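Prüfliste Handführung und Fernsteuerung – Arbeitsplatz 2, Standort Sarkunbridge
Stand: 29. September 2018
Projekt: Rollden

Diese Liste wird vor jeder Sitzung ausgefüllt, in der dem Arm eine Aufgabe gezeigt wird. Sie ersetzt die Fassung vom Juli. Bei »offen« darf man weiterarbeiten, wenn der Kommentar es erlaubt. Bei »nein« wird nicht angefangen.

## A. Bereich und Not-Halt

- [x] **A1** Not-Halt am Tisch gedrückt, Arm bleibt stehen, Meldung am Bildschirm erscheint.
- [x] **A2** Not-Halt am Bedienplatz gedrückt, gleiches Ergebnis.
 *Kommentar: Der Knopf lässt sich schwer zurückdrehen. Man muss zuerst ein wenig ziehen.*
- [x] **A3** Bodenmarkierung ist vollständig und liegt 60 cm ausserhalb der Reichweite.
- [ ] **A4** Kabel vom Bedienplatz ist unter der Abdeckung geführt.
 *Kommentar: offen. Das letzte Stück beim Schrank liegt frei. Bitte bis zur nächsten Sitzung neue Abdeckung bestellen, die alte ist zu kurz. Weiterarbeiten erlaubt, wenn dort niemand geht.*

## B. Führen mit der Hand

- [x] **B1** Zustimmtaster geprüft: losgelassen hält der Arm, ganz durchgedrückt hält er auch.
- [x] **B2** Im Handführmodus sinkt der Arm nicht ab. Greifer ist montiert und das richtige Werkzeuggewicht ist eingetragen.
 *Kommentar: Am Anfang war noch das Gewicht vom alten Greifer gespeichert, und der Arm ist langsam nach oben gewandert. Wert korrigiert, danach in Ordnung. Ich bitte alle, diesen Punkt nicht nur abzuhaken, sondern den Wert wirklich zu lesen.*
- [x] **B3** Geschwindigkeit ist auf 100 mm/s begrenzt.
- [x] **B4** Keine Handschuhe mit losem Bund, keine Ketten, Haare zusammengebunden.
- [x] **B5** Die führende Hand greift nur am Griffring. Zwischen die Finger vom Greifer wird nie gefasst, auch nicht zum Zurechtlegen von einem Teil.
 *Kommentar: Zum Zurechtlegen zuerst den Arm in Warteposition fahren. Das kostet Zeit, aber es bleibt so.*

## C. Fernsteuerung

- [x] **C1** Richtung stimmt: Hebel nach links bewegt den Greifer auf dem Bild nach links.
- [x] **C2** Verbindung getrennt, Arm hält von selbst an.
 *Kommentar: Zweimal probiert, einmal in Ruhe und einmal in langsamer Fahrt. Nach dem Wiederverbinden bewegt er sich erst nach neuer Freigabe, wie verlangt.*
- [x] **C3** Bild am Bedienplatz ist ohne merkbare Verzögerung.
- [x] **C4** Wer steuert, sieht den Tisch auch direkt und nicht nur über das Bild.
 *Kommentar: Der Stuhl stand zu weit rechts und der Pfosten war im Weg. Stuhl verschoben, Position mit Klebeband am Boden markiert.*
- [x] **C5** Untere Grenze in der Höhe ist eingestellt und getestet.
 *Kommentar: Mit Tuch auf dem Tisch muss die Grenze neu gesetzt werden. Bitte an der höchsten Falte messen und nicht an der Tischplatte.*

## D. Unterlage und Gegenstände

- [x] **D1** Keine scharfen Kanten, kein Glas, keine Flüssigkeit in den Gegenständen.
- [x] **D2** Nur die Gegenstände für die heutige Aufgabe liegen auf dem Tuch.
- [x] **D3** Das Tuch hängt nicht über die Tischkante, wo der Arm es mitziehen kann.
- [ ] **D4** Tuch ist sauber.
 *Kommentar: offen. Leichte bräunliche Verfärbungen, stören die Aufgabe nicht. Trotzdem waschen, wenn die Serie fertig ist.*
- [x] **D5** Falten sind erlaubt, der Greifer darf aber den Stoff nicht einklemmen.
 *Kommentar: Bei flachen Teilen kommt das leicht vor. Wenn Stoff zwischen den Fingern ist: anhalten, öffnen, gerade nach oben fahren. Nicht seitlich ziehen. Die Vorführung wird dann verworfen und neu aufgenommen.*

## E. Aufnahme der Vorführungen

- [x] **E1** Genug Speicher frei für 2000 Vorführungen.
- [x] **E2** Abgebrochene Versuche werden als »Abbruch« gespeichert und nicht gelöscht.
 *Kommentar: In der letzten Serie waren es 11. Für die Auswertung bei Stamatopoulos werden sie gebraucht, deshalb bitte mit einem Wort zum Grund.*
- [x] **E3** Pause nach jeder Serie eingetragen.
 *Kommentar: Wer müde ist, steuert ruckartig, und der Arm lernt das Ruckartige mit. Lieber wechseln.*

## Ergebnis

Freigabe für Handführung: **ja**
Freigabe für Fernsteuerung: **ja**, mit Auflage aus A4

Für die Aufgabe mit Deckel und gelbem Teil gilt zusätzlich: Der blaue Deckel liegt flach auf dem Tuch und wird am äusseren Rand gegriffen. Die kleine Öffnung ist kein Griffpunkt. Das gelbe Teil darf schräg liegen und auch nahe am Deckel, es soll ihn aber nicht berühren. Die Finger kommen von oben, und ihre Öffnung wird vor dem Absenken nach der Längsrichtung des Teils gedreht. Schatten auf den Falten können am Bildschirm wie eine Kante aussehen – im Zweifel anhalten und direkt auf den Tisch schauen.

Eine Kopie dieser Liste geht an Skerville, das Original bleibt im Ordner beim Bedienplatz.

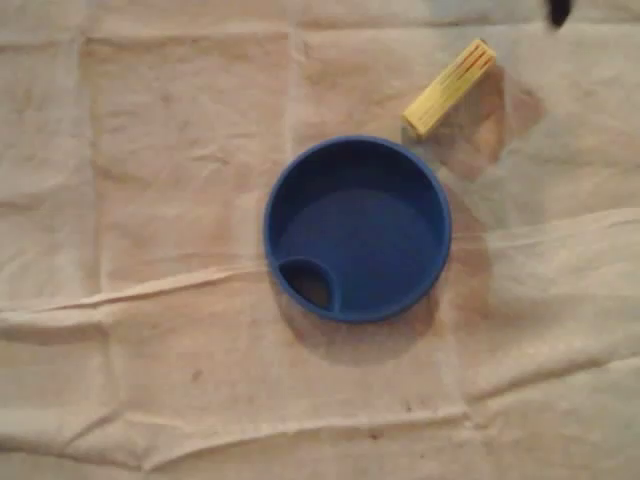
Nach der Sitzung noch auszufüllen: Arm in Warteposition, Antriebe aus, Schlüssel abgezogen und im Kasten. Wenn der Anfang der nächsten Serie am gleichen Tag ist, genügt es, A1, A2, B2 und C2 zu wiederholen und mit Uhrzeit auf der Rückseite einzutragen.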